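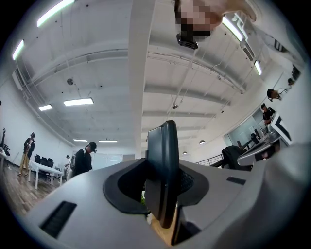 Zoi Tsolakis acha que o teto é a última coisa em que se mexe e a primeira em que se devia pensar. Disse-me isto ao telefone, quando lhe contei que andava a visitar salas grandes para o nosso ateliê partilhado, e acrescentou que, se eu voltasse a falar-lhe de sofás antes de lhe falar de luz, desligava.

Não desligou, mas tinha razão. Eu estava há semanas perdida em catálogos (cadeiras, mesas, um tapete caríssimo da Tzavaras que ainda hoje me aparece em sonhos) e mal tinha olhado para cima. Ora, numa sala ampla, daquelas abertas de ponta a ponta, o teto é uma superfície enorme! Não há armário nem estante que o tape. Está lá o dia inteiro, e quem se senta no chão a cortar papel, como eu faço, vê-o mais do que julga.

Comecei então a reparar. Tetos brancos com vigas brancas compridas, tubos e condutas à vista, uma coluna grossa a subir pelo meio: gosto muito disto, confesso. Há quem veja uma coluna no centro e pense logo em partir a sala em duas. Eu penso que é um belo sítio para não pôr nada. Pintada de branco, quase se confunde com o resto, e o chão de madeira clara ganha outro protagonismo.

O branco por cima dos tubos foi a minha grande conversão. Eu era da escola do preto, tudo escuro lá em cima, muito armazém, muito bar de bairro novo. No primeiro espaço que aluguei, na rua Jakdale, pintámos as condutas de antracite e durante um inverno inteiro trabalhei com a sensação de ter um chapéu enterrado até às sobrancelhas. Com tudo da mesma cor clara os tubos continuam lá, fazem as suas curvas, mas já não me pesam. E apanha-se pó na mesma, claro. Uma escada boa é despesa a contar desde o primeiro dia.

Depois vem a questão dos painéis fluorescentes. Ai, os painéis! Quando os vejo, a minha primeira vontade é arrancá-los todos e pendurar umas coisas de papel de arroz. Cheguei a pedir orçamento à Trurkier: 2.675 euros, sem contar com o eletricista. Respirei fundo e guardei o papel numa gaveta. A verdade é que para trabalhar à mesa, coser, medir, separar linhas azul-marinho de linhas pretas, aquela luz chapada dá muito jeito. O que me cansa é tê-la toda acesa ao mesmo tempo, até às oito da noite, como se estivéssemos numa repartição.

A solução que encontrei foi separar os circuitos em 3 grupos e acrescentar candeeiros pequenos, de fio fino, só nas zonas onde se conversa. Comprei o meu na Ciltico por 75 euros, redondinho, sem graça nenhuma na loja e lindo depois de pendurado. Ficou baixo de mais, o eletricista avisou, eu teimei, e já levei com ele na testa mais de 23 vezes. Vou subi-lo um palmo em abril, quando ele cá voltar para tratar das tomadas.

Para o chão tenho menos conselhos. Madeira clara perdoa os fiapos e castiga as rodas das cadeiras, por isso pusemos feltros em tudo o que arrasta. As paredes brancas deixei-as quietas. Queria pendurar lá umas amostras de tecido, mas a Zoi passou cá em casa a semana passada, olhou para os meus desenhos e pediu-me que vivesse primeiro uns meses com a parede vazia. Disse-lhe que sim. As amostras estão numa caixa, ao pé da porta, e o martelo também.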